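3.2 House rules for preparing the table

When we began collecting demonstrations for the Feltinix arm, each of us had a private idea of what a ready table looked like. Mekdes Bogale liked to wipe everything down and start fresh, Ognjen Stan was happy so long as the arm could reach the object, and the rest of us fell somewhere in between. The recordings from that first February were perfectly usable one by one, but put side by side they told us more about who had been on shift than about the task. So we sat down together, over rather a lot of coffee, and wrote out what we had each been doing. The rules in this section grew out of those talks, and we share them in the hope that other small labs will borrow whatever suits them.

The first rule is that an episode begins with the fingers open and nothing between them. We had let this slide in the early sessions, when an operator in a hurry might start with the gripper already half closed over the object, and Candela Arroyo spent many patient afternoons trimming those openings by hand. The second rule is that only the objects named on the task card may stand on the tabletop. Pens, tape and the card itself go elsewhere before recording starts. We are quite strict on this one, as a forgotten pen is very easy to miss from the operator's seat and very hard to take out of the data later.

The third rule concerns the floor, and it caused the most discussion. A camera at the wrist looks past the table as often as it looks at it, and a working lab has chairs, lamps and cables in it. We considered hanging curtains on all sides and decided against it. What we ask instead is that things on the floor stay put for the length of a session, and that cables be kept off the tabletop and clear of the arm's reach. Anyone who does need to move a stand or a cable closes the session first and opens a new one — it takes a minute, and we have never regretted the minute.

The fourth rule is to leave the lighting alone. Soft shadows on a white surface are fine with us, and we do not try to even them out, but the lamps are not to be turned or switched during a session.

Figure 2 gives the wrist view for a single-object card, with a yellow cup toward the far left of the table and the gripper open.

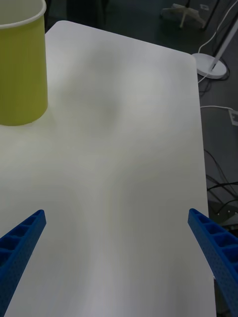
Figure 2. Wrist view with one object on the table. Rules one and two apply to the tabletop; rule three covers the floor and cables beyond its edge.

3.3 Checking the recordings

Rules are only as good as the habit of checking them, and here we owe a great deal to Adalberto Peixoto, who drew up the review sheet we still use. We applied it to 407 episodes. A second person, never the operator, looked at the opening of each one and marked any rule that had been broken. In all, 71 episodes were marked, most of them under rule two. We kept these in the archive with their marks attached, so that anyone who wishes to study untidy starts may do so, and left them out of the training set.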